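A day at the Fasgate paint works, Kollum

Posted Jan 10, 2018

I had promised to write this report soon after the visit, and the visit was in September, so I must first apologize to the people who asked me for it. In the autumn I moved to another apartment, and my notebook was in a box with the winter shoes. Now I found it. Some of the pages have gray fingerprints from that day, and I can still read nearly everything.

The Fasgate paint works in Kollum opens its doors to visitors one Saturday a year. I learned of it from a small card on the counter of the store where I buy my brushes. You had to register by mail, and you received a number. Mine was 179. When I arrived, a lady at the gate looked for my number on a long paper list, crossed it out with a ruler, and gave me a yellow sticker to wear. The yellow group would start at ten. I was there at twenty past nine, as I always come too early, so I walked once along the fence and back again.

From the road you would not guess that paint is made in this place. The buildings are low, with red brick, and there is a canal behind them. The smell is also weaker than I expected. Our guide, a woman who has worked many years in the laboratory, told us that most of what they make now is water-based, and that in her first years at the firm she could smell the factory on her coat on Sunday. She said it with some affection, I think.

We began in the raw materials store. It is a high hall with racks, and on the racks are paper sacks of white powder on pallets. One powder is the white pigment, another is chalk, a third is a kind of clay. To my eye they were all the same. The guide had put a little of each in three glass dishes and let us rub them between the fingers. Then I could feel it well: the chalk is a bit rough, the clay is almost greasy, and the pigment is so fine that it goes into the lines of your hand and stays there. That is where my fingerprints in the notebook come from, although I do not understand why they became gray.

She explained that white is the expensive part. In a cheap wall paint there is more chalk and less pigment, and this is why you need three coats to cover a dark wall. I have painted a hallway in this way, with the cheapest bucket from the supermarket, and I remember that weekend very well. In the better paint the pigment is not only more, it is also better spread in the liquid. If the grains stick together in small lumps, half of them do no work.

This spreading is done in the mixing hall, which was the loudest part of the tour. We received ear plugs of orange foam. The mixers look like very large kitchen mixers, with a toothed disc at the bottom of a steel shaft. An operator lowered the shaft into a vat and the surface of the paint made a deep hollow, like bath water that runs away, with the disc somewhere at the bottom of it. Only the outer ring of the paint seemed to move slowly, and the middle was very quick. I could have watched for a long time. One batch needs 19 minutes at the high speed, and after that it stands and the air comes out of it.

Then a sample is taken. I had imagined instruments for this, and there are instruments, but the first test is a small steel block with a groove in it. The groove is deep at one end and becomes more and more shallow toward the other. The worker puts some paint in the deep end, pulls it along with a scraper, and holds the block slantwise to the light. Where the little grains begin to show, he reads the number on the side. A girl in our group, maybe ten years old, was allowed to do it, and she did it much better than the man who tried after her.

At noon there was soup in the canteen, pea soup with rye bread, and you could buy coffee for very little money. I sat with a couple who restore a farmhouse. They had brought a piece of old door in a plastic bag, with many layers of paint on the broken side, green and cream and a brown like liver. They wanted to know which layer was the first one that was made to be seen. The man from the technical desk looked at it with a magnifying glass and said the lowest cream was probably the ground coat and the green was the first true color. They were very happy with this and wrote it on the bag.

In the afternoon we saw the color room, and for this I had come. It is named the Heywood Room, after the old name of the building. It has windows only on the north side. There are six tables, each with its own lamp box, and in the lamp box you can change between daylight, shop light, and the yellow light of a living room in the evening. The guide put two cards in the box, both a soft gray. In daylight they were the same card, I would have sworn it. She pressed the switch for evening light and one of them became a little green and the other a little pink. Several people said "oh" aloud.

She then told us what she tells to everybody who asks her for advice. I give it in my own words from the notes:

Look at a color on the wall where it must live, and look at it in the morning and again in the evening. A sample card of the size of a stamp is too small, so paint a sheet of paper and hang it. Hang it also in the corner. The wall beside the window and the wall opposite the window will never be the same color, even from one bucket, and people telephone the factory to complain of this.

I had known this last thing without knowing it. In my old bedroom I always believed that the painter had used another blue behind the door.

The Dosora line is the newest range of the works, and the second half of the color room was given to it. It is a series of muted colors, mostly blues, grays and a few warm browns. I liked the blues the most. They have something of slate in them, so that they do not become childish on a large wall. The guide said that blue-gray is the most difficult family to sell from a card and the easiest to sell from a painted room. On the card it looks sad. In the room it steps back and makes everything in front of it more clear. She also spoke for some time of baseboards, and I found this more interesting than it sounds. If you paint the baseboard in the color of the wall, the room looks higher. If you leave it white or very light, you draw a line around the floor, and the eye reads the shape of the room at once. With a dark wall she would always choose the light baseboard, but she admitted that her colleagues do not agree.

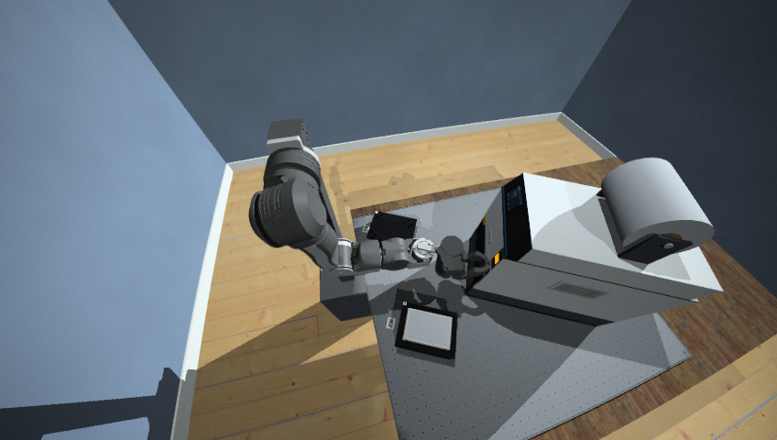
Blue-gray walls with pale baseboards, in a computer rendering. The left wall is the lightest and the right one the darkest.

After this there was a table where you could mix your own small pot. You received a white base and had droppers with black, blue, a yellow like mustard, and a red earth. I wanted to make the color of the canal. After 2 drops of black it was already too dark, and I needed to beg for more white. Black is very strong, and the guide advised to make a color darker with its opposite and to leave the black alone. With a little red earth in the blue I came closer. My pot became in the end a gray with a thought of purple, and I wrote "canal, cloudy" on the lid. It dried lighter in the evening sun on my windowsill, but it is a good color and I have used it for a flower box.

The filling line was standing still because it was Saturday, and this was a small disappointment. We could only walk beside it and see the empty cans on the belt with their lids waiting. A film on a screen showed how it goes on working days. The film had music under it which I did not like.

Some practical matters for those who want to go next time. The registration opens in the summer and the card said that the places are limited, so do not wait. Wear closed shoes, they do check. The parking lot is on the other side of the canal and you must walk over a footbridge. The tour has many stairs, but there is a shorter route on the ground floor, which you must request when you register. Children are welcome from 6 years. You may take pictures in the color room and in the canteen, but not in the mixing hall. The shop at the end sells cans with a dented rim for half the price, and the paint inside has no fault. I bought one liter of a Dosora blue and carried it home on the bus between my feet.

Two questions I had forgotten to ask, and I later sent them by mail. The first was how long an opened can stays good. The answer came after some days: a water-based wall paint can stay good for years if the lid is clean and pressed well down and it never freezes. My shed freezes every winter, so the can is now in the hall closet, behind the vacuum cleaner. The second was if I could paint the blue over the old glossy paint in my kitchen. For this I must first sand it dull and wash it with ammonia, and then use a primer. I have done the sanding on one wall. The rest will be for when the windows can be open again.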